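The Right Height for a Work Table

Most tables sold for home use are built to one height, between 28 and 30 inches. The figure comes from dining. It suits a seated adult with a plate in front of them, and it suits very little else. A person who stands at that height to pack orders, cut fabric or repot plants will bend at the lower back, and the bend gets deeper as the hours pass.

Senga Sutherland has fitted workbenches for small shops and home studios for most of her working life. Her starting measurement is the floor to the bent elbow, taken in the shoes the person works in. For light assembly she sets the surface two to four inches below that point. For work that needs downward force, such as kneading or sanding, she goes six inches below or more. Fine work goes the other way, at elbow height or slightly above, with the forearms supported.

"People measure the room and forget to measure themselves," she says. "Then they buy the table that fits the wall."

Depth is the second variable. A standing adult of average build can reach 16 to 18 inches without leaning. Anything past that line is storage. On a 30-inch top, nearly half the surface falls outside the working zone, and small trays and bowls that migrate to the back tend to stay there.
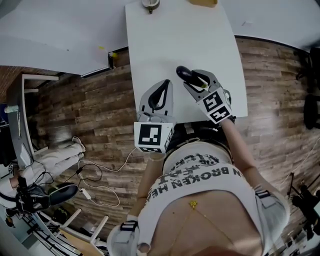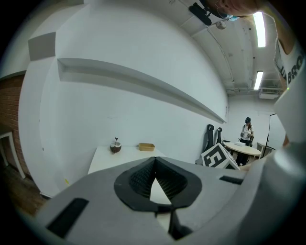 Surface finish receives less attention than it should. A glossy white top reflects overhead light into the eyes at exactly the angle used for close work. Matte finishes reduce this, at the cost of showing pencil marks and rubber scuffs. Sutherland prefers a matte pale gray for general use, with a dark mat laid down when the parts being handled are light in color.

The legs matter as much as the top. At Flatby, a small maker of adjustable frames, Rizal Nasution tests each design by loading one corner and measuring the deflection at the corner opposite. His current frame carries 191 pounds before it moves an eighth of an inch. An earlier version with thinner crossbars reached the same deflection at 88 pounds. The difference in steel cost was small. The difference in use was large, as a table that sways under a handsaw also sways under a pen.

Fixed-height tables can be corrected cheaply. Bed risers add three to six inches and will take the load if the feet are square. Casters add two to four, but only locking casters on all four legs are stable enough for cutting. Lowering a table is a matter of trimming the legs, and Nasution advises cutting an inch less than planned, standing at it for a week, and then cutting again if needed.

For a table shared by two people of different heights, set the surface for the taller one and give the shorter one a platform. A platform should be at least 24 inches deep and as wide as the table, with a beveled front edge. Narrow steps cause falls.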